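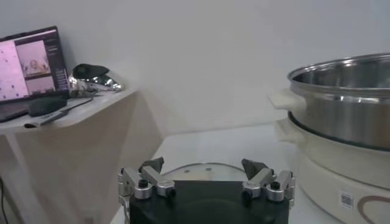 Measuring seated blood pressure after one minute of rest instead of five would put too many people on the wrong side of the treatment line, according to Annick Ouellet, whose comments on the Rulisgate results were circulated with the paper itself.

8/31/19
By Hugo Goicoechea

The Rulisgate study compared two resting periods before a routine blood pressure reading in adults attending general practice. It enrolled 2629 people, of whom 1637 completed both visits and were included in the main analysis. Each participant was measured twice at each visit, once after one minute of quiet sitting and once after five, with the order of the two set by a computer-generated list. An upper-arm cuff of the correct size was used throughout, on the same arm, with the back supported and both feet flat on the floor.

The mean systolic reading was higher after the shorter rest. The gap was small in participants under 40 and widened with age. It was largest in people who had walked to the surgery and in those who had not been measured there before. Diastolic readings differed very little between the two rest periods at any age.

Ouellet's main objection concerns the use of averages. A small mean difference, she wrote, can hide a wide spread between individuals, and a practice nurse treats individuals. In 77 participants the reading after one minute was above the threshold for starting treatment at both visits, while the reading after five minutes was below it at both. She asked that this group be reported in the abstract. In the published version it appears only in the second table.

The authors take a different view of the same figures. They point out that most participants would have been placed in the same category whichever reading was used, and that a short rest may be acceptable for a first check if any raised result is repeated properly. They do not recommend it for diagnosis or for changing a dose.

The study was run from two sites. Wulent, the larger, supplied 1391 of the participants in the main analysis, and Pundusow supplied the rest. Staff at both followed a written procedure and were retrained in February, when an audit of the recording sheets showed that talking during the rest period was not being noted in the same way at each site. Readings taken before the retraining were kept. A separate analysis without them gave a similar result, although the confidence intervals were wider.

Heart rate was recorded alongside each pressure reading. It fell between the first and fifth minute in most participants, and the size of the fall was weakly related to the fall in systolic pressure. The authors had expected a stronger link. They suggest that the single value displayed by the cuff monitor is too coarse for this purpose and that a continuous trace would be needed to settle the point. No such trace was collected.

There are other limits. People with an irregular pulse were excluded, as were pregnant women and anyone unable to sit upright for ten minutes. Caffeine and tobacco use on the day were self-reported. Room temperature was logged at Pundusow but at Wulent only from the second month of recruitment – the paper gives no reason for this. Participants who did not return for the second visit were younger on average than those who did, so the age effect may be somewhat overstated or understated, and the authors make no attempt to correct for it.

The analysis also used the Li correction, a method developed within the project for handling the order in which readings are taken. A second reading tends to be lower than a first, whatever the length of rest before it, and without some allowance for this the two rest periods cannot be compared fairly. The correction assumes that the order effect is the same at all ages. Ouellet questioned this assumption as well, and asked for the uncorrected values. They are given in full in the supplementary file, where the difference between one and five minutes is slightly larger than in the main text.

On practical matters there was more agreement. Both the authors and Ouellet favour writing the length of rest next to the reading in the patient's notes. At present the two sites record arm, cuff size and position, but the rest period is left to memory. A field for it has been added to the form at Wulent – Pundusow will follow when its current stock of paper forms runs out.

A further analysis will look at rests of two and three minutes, using measurements from a subgroup at Pundusow who were asked to stay seated for additional readings. The data have been cleaned but not yet analysed. The group is also considering a small study of readings taken at home, where the length of rest is rarely checked and where the cuff is often placed over a sleeve.

The paper, its supplementary file and Ouellet's comments can be requested from the Rulisgate study office. Requests for individual-level data need a short written protocol and are reviewed twice a year.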